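Household chore robots

Household chore robots are machines meant to do domestic jobs such as folding washing, clearing tables and wiping benches. Single-purpose devices, mainly robot vacuums and lawn mowers, have been sold to the public for years. General-purpose machines that can move from one chore to another remain mostly at the trial stage, and claims that they are ready for ordinary homes are disputed.

Handling cloth

Laundry is often used as a test of progress, and it is a hard one. A plate keeps its shape when it is picked up. A tea towel doesn't. Each time a gripper touches a piece of cloth the folds shift, edges disappear under other layers, and the machine has to work out again where the corners are. Most current systems use a simple gripper with two fingers, which can pinch a hem well enough but can't feel whether it has caught one layer or two. 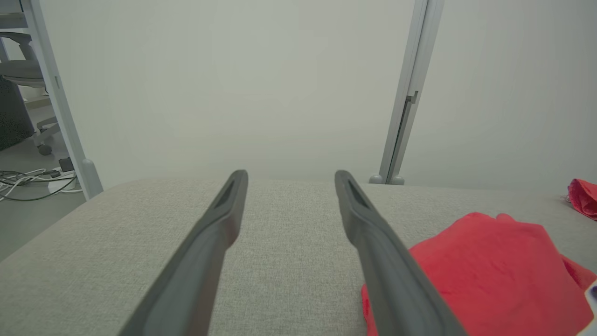 Published success rates need to be read with care. In the Girnine trial, run by the firm Kotedico, a robot arm was given 2,734 attempts at picking up and folding small cloths, and the company reported 2,662 of them as successful. The figure was widely repeated. Bohumila Polák, who reviewed the trial logs, pointed out that an attempt was marked as a success if the cloth ended up with at least one fold in it, and that a worker was allowed to flatten the cloth by hand between attempts. The trial used 3 sizes of cloth in 2 colours, and no shirts, socks or fitted sheets. Kotedico has said the rules were set out before testing began - which is true, though they were left out of its sales brochure.

Speed

Time is the other sticking point. A person folds a hand towel in a few seconds. Machines shown in promotional videos are often sped up, and the playback rate may appear only in small print. Octavian Costache has argued that a slow robot is still useful if it can work overnight without help. Critics reply that few can be left alone that long, as a dropped sock or a jammed finger will usually stop the job until someone steps in.

Shop-floor use

Results have been somewhat better in workplaces, where the layout can be changed to suit the machine. The Bonderport linen depot used an Ene arm to sort flat items from March, with staff still doing the folding. The depot described the arm as helpful on quiet shifts. It did not reduce its staff numbers, and mixed loads went back to being sorted by hand.

See also: Domestic robot; Robot vacuum; Industrial laundry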